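Thursday, September 16, 2021

## Cooking basics, handout 3: Citrus in salads and dressings

Please read this before the practical lesson in Prundstead. Bring your own small knife and an apron.

**Choosing the fruit.** Take the one which feels heavy for its size. Color of the skin says little; in February even a greenish orange can be very sweet.

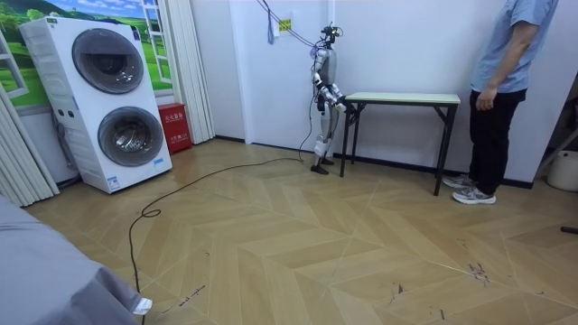 **Cutting segments.** Slice off both ends, stand the fruit on the board and cut the peel downward, together with the white part. Then cut between the membranes. Hold the fruit over a bowl -- the juice goes into the dressing.

**Dressing.** For one large salad:

- 30 ml juice
- 3 spoons of olive oil
- a pinch of salt
- a little honey, if the fruit is sour

Mix the juice with salt first, then add the oil slowly.
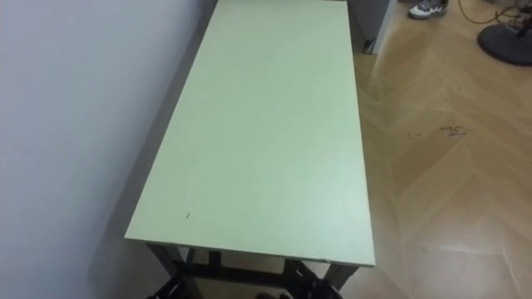 **Resting.** Cut fruit loses its freshness quickly, so prepare it last. Fennel and red onion can be sliced in the morning and kept in cold water. Dry them well, otherwise the dressing will not stay on them.

*Homework:* make the salad at home with a different citrus and write down how much honey you needed. Recipe variations are on page 43 of the Pladerlow course book.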